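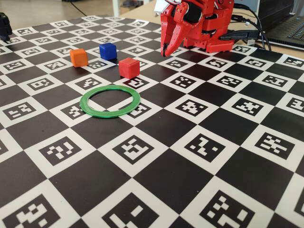 4. House rules for the tabletop cell

4.1 Why I wrote them down

When I took over the small-arm bench at Medton, the rules lived in people's heads. You learned them by getting told off. That was okay while Yesenia Alvarado and I were the only ones running trials, but then the Tusport group started sending people over for a week at a time, and we ended up with two sets of recordings that looked the same and couldn't be compared. So in June I sat down and wrote the whole thing out. It came to three pages, and what follows is the part I think other labs could use (the rest is mostly about who has the key).

I should say up front that none of this replaces a proper risk assessment. Our arms are light printed ones with hobby-size servos, and it's easy to get casual around them. A finger caught between a link and the table still hurts, and the rules for people come first in our sheet for that reason.

4.2 Hands and power

Hands stay off the mat whenever the servos are live. If a cube has tipped or rolled, the operator calls the stop, waits for the arm to hold still, cuts servo power, and only then reaches in. We tried a softer version where you could reach in as long as the arm was paused, and Yesenia talked me out of it after one week. Paused is a software state. I've seen a paused arm wake up when a script reconnected, and I don't want to find out about it with my hand in there.

One person runs the arm and that same person places the objects. We used to split the jobs and it went faster, sure, but two people each thought the other one was watching.

Cables get a check before every session. Tug lightly at each plug, then drive the arm slowly through its full reach and watch the slack. A loop that looks fine at rest can snag at full stretch! If a cable touches an object at any point in that slow sweep, we reroute it and do the sweep again.

4.3 The mat

The coded checkerboard is our ruler, so we treat it like one. It gets wiped with a dry cloth, never rolled tight, and never used as a place to park a coffee. Before recording we run the marker check, and if any marker in the work area fails to read with the arm folded away, we stop and fix the lighting or flatten the mat. During a run the arm is going to hide markers, there's no way around that, and our rule only asks that enough of them stay readable for the pose estimate to hold. The threshold we settled on is 70 percent of the markers in view, taken from the Chou checklist and left alone.

4.4 Placing and calling a success

Most of our arguments were about this one. The task sounds so simple - put the red cube in the green ring - and yet the visiting operators and I disagreed on a good share of the early runs. Does a cube leaning on the rim count? What if the gripper is still touching it? The written rule is that the cube has to sit flat on the mat with its whole base inside the opening, and that the gripper has to let go and lift clear before the run can be scored. A position like the one in Figure 3, with the red cube inside the ring and the gripper tip still just over the ring's upper edge, can't be scored from that moment alone. You have to look at the rest of the recording.

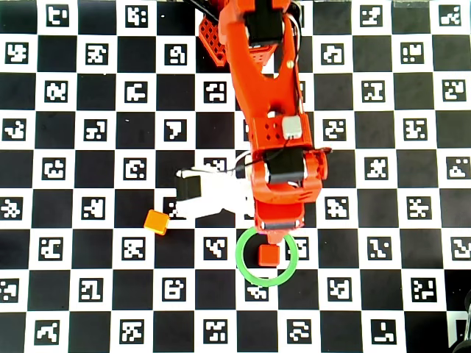
Cubes that aren't part of the task get a rule too. They stay on the mat for the whole run, and a run where one gets knocked is kept but flagged. I was tempted to throw those out. Glad I didn't, they turned into the most useful runs we had when we went looking for careless arm paths.

4.5 What changed once the sheet was up

We went back over the 3000 runs in the Gellatura archive and re-scored them by the written rules. Only 1422 had enough footage after release to be scored at all. The others weren't bad runs, the operator had just hit stop too soon, and we now record for a few extra seconds after the lift. The sheet was last revised on 28th September, and the only edit was to the cable check, where we added the second sweep. Scoring disagreements between sites still come up, mostly over cubes resting against the inner edge of the ring, and we settle those by having a third person look without knowing which site ran it.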